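Ring announcers and the long vowel
Speaker notes, Jalldale fight fans' evening, September

Slide 1. Say hi, wait for the bar to quiet down. If it doesn't quiet down, do the voice.

Okay so, I'm Gavin Moffat, I've announced local MMA for a good while now, mostly at the Dalgleish cards, and tonight I want to talk about the bit between the walkout and the bell. The intros! Everybody has an opinion on knockouts and judging, and hardly anyone talks about the guy in the bad tuxedo.

(Pause. Tux joke if they're warm, skip it if not.)

Slide 2. My first night. Statuvbridge sports hall, 300 seats, a microphone that buzzed whenever I stood near the blue corner. I had six fights on the card and I'd learned all twelve names in the car. Then two guys pulled out at the weigh-in and I got their replacements on the back of a parking ticket. I called one fighter by his coach's name. He won, so he forgave me. The coach still brings it up.

Slide 3. What goes on the card. Read mine out, slowly: corner, record, height, weight, gym, hometown, nickname, name. I always put the nickname before the last name and I'll argue with anyone about it afterward. Name goes last, because once the crowd has the name they start yelling and you may as well be reading them a phone bill.

Slide 4. Play the clip of the Pruseo main event. Don't talk over it, Gavin. Ask them where they think I ran out of breath. (It's on "undefeated.")

Then the long vowel. You can only stretch a vowel, and it has to be one that opens your mouth. "Ramos" is a gift. "Smith" is a problem. With a Smith I stretch the first name and snap the last one off short, and it sounds like you meant it. Get two volunteers up here and have them try each other's names. Give them the mic, keep hold of the cable.

Slide 5. Ask the fighter! Go to the locker room, ask how they say it, write it down the way it sounds and say it back to them. I do it even with the people I've called a bunch of times. One girl at Dalgleish had been answering to the wrong name for four fights and was too polite to tell any of us. I felt awful. 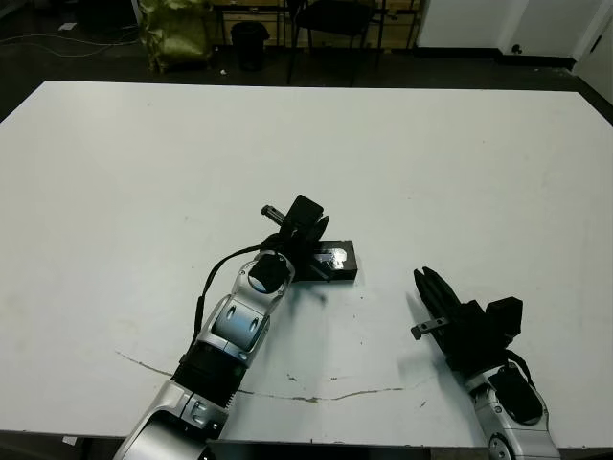
Gavin Moffat

Slide 6. Money, since someone will ask. My last small show paid 200 dollars and a plate of wings. I'd have done it for the wings, please don't tell the promoter.

Slide 7. Stuff I'd change. Shorter sponsor reads. House lights up a little so I can see my own cards. And let the losing fighter hear their name said properly one more time before they leave the cage, it takes two seconds and their mom is in the building.

Questions. If it's quiet, ask for their worst mispronounced name and tell the one about the parking ticket again with the coach's voice. Bar closes at 11, so wrap up by 10:30 and give the mic back to the sound desk.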